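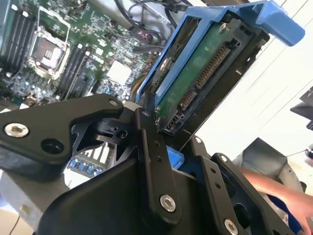 Unit 4: Drive Caddies and Hot-Swap Bays

Jestham Technical Institute
Server Hardware Fundamentals, Course 207
Handout for the Wednesday laboratory section

Purpose of this unit

Students completing this unit will be able to identify the parts of a 3.5-inch drive caddy, mount a drive in it correctly, and seat the assembly in a bay. Read this handout before the laboratory session. Work on the bench chassis begins promptly and the instructor will not repeat the material below.

Terms

Caddy. The carrier that holds a drive and guides it into the bay. Also called a tray or sled. The caddy shown at the head of this handout is blue plastic, with cutouts and tabs along the side rails and a release handle at one end.

Drive underside. The face carrying the printed circuit board. Components on this face are exposed and should not be touched.

SATA connectors. Two connectors sit side by side at the end of the drive. The longer one carries power and the shorter one carries data. Students frequently reverse these on the first quiz.

Backplane. The board at the rear of the drive cage. It supplies power and data to each bay and is not visible once the cage is populated.

Mounting procedure

1. Put on the wrist strap and clip it to the bench ground point.
2. Lay the drive on the antistatic mat with the label facing down.
3. Place the caddy over the drive so that the connectors face away from the release handle.
4. Line up the holes in the rails with the threaded holes in the drive.
5. Start every screw by hand before tightening any of them. Pellent caddies take flat-head screws; Gevutov caddies are tool-free and use pins molded into the rail.
6. Check that the connector end is clear of the rails and free of dust.

Inserting the caddy

Open the release handle fully. Support the caddy from beneath and slide it along the guides until the handle begins to move on its own. Close the handle with even pressure. If it resists, withdraw the caddy and inspect it – do not force the handle.

Care of open boards

Several laboratory systems are kept with the CPU socket and memory slots unpopulated for use in later units. The contacts inside an empty socket are easily damaged. Do not rest tools, screws or caddies on the motherboard, and do not move the lever arm of the socket retention frame during this unit.

Assessment

The practical check is worth 30 points. Each student mounts one drive and seats it in the assigned bay. Written answers to the review problems on page 23 of the course packet are due at the start of the next section.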